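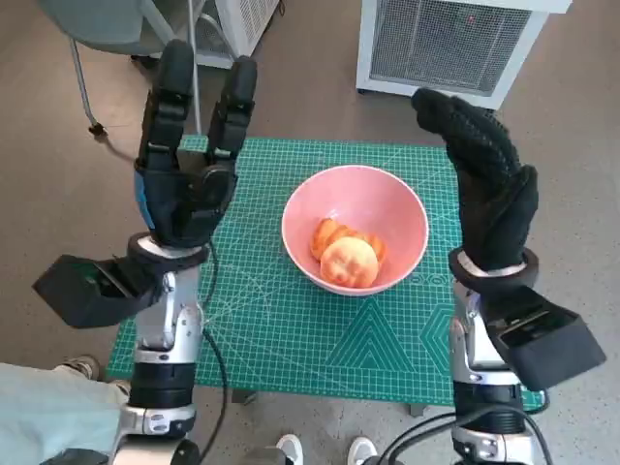

Trusero table-top helper, two months in

I have wanted a machine to clear up after breakfast since I was small, so when Flindcombe, the hire firm on our trading estate, started letting out the Trusero by the month, I was first through the door. We run a small bakery with a shop at the front and the hire costs us 441 pounds a month. I had it for two.

The short version: I loved it, and it can't do the washing-up.

What you get is a pair of arms and hands on a stand, plus a tablet for teaching it jobs. You guide it through a chore a few times, give the chore a name, and off it goes. Setting up took an afternoon, most of it spent shifting furniture. Get a table at the right height before you start -- ours was too low and the first day was wasted.

Now the good bit. It can handle baking! I had expected flattened buns, and we did have a few on the first morning, but once I'd turned the grip down to 2 it was picking up soft rolls and setting them in a bowl without leaving a mark. Crusty things are easier still. It folded tea towels too, badly at first and then rather well, and it will sort teaspoons from forks for as long as you let it.

Speed is the trouble. Bagging a dozen rolls takes me under a minute and took the Trusero nearly nine. Anything shiny or wet upsets it, so glazed bowls need to be put down in much the same spot each time, and a sink full of suds is hopeless. It also stops dead if you move the table. I shouted at it once over a tray of scones and felt bad all day.

Compared with the Flirka we tried last winter, it's miles ahead. The Flirka had pincers and could just about manage a tin. Proper fingers make such a difference, and you notice it most with odd shapes, like a plaited loaf or a jug handle.

The manual is by Kalogeropoulos, who also make the stand, and it's very clear apart from the chapter on cables, which I read three times and still got wrong. Tie them back well away from the elbows.

Would I buy one? At 2000 pounds, tomorrow. At the real price, no, and a shop our size would be daft to. Hire one for a month if you can, though -- December would be my pick, with all those mince pies to box. Mine went back with 26 chores saved on it and I've already asked when the next one is free.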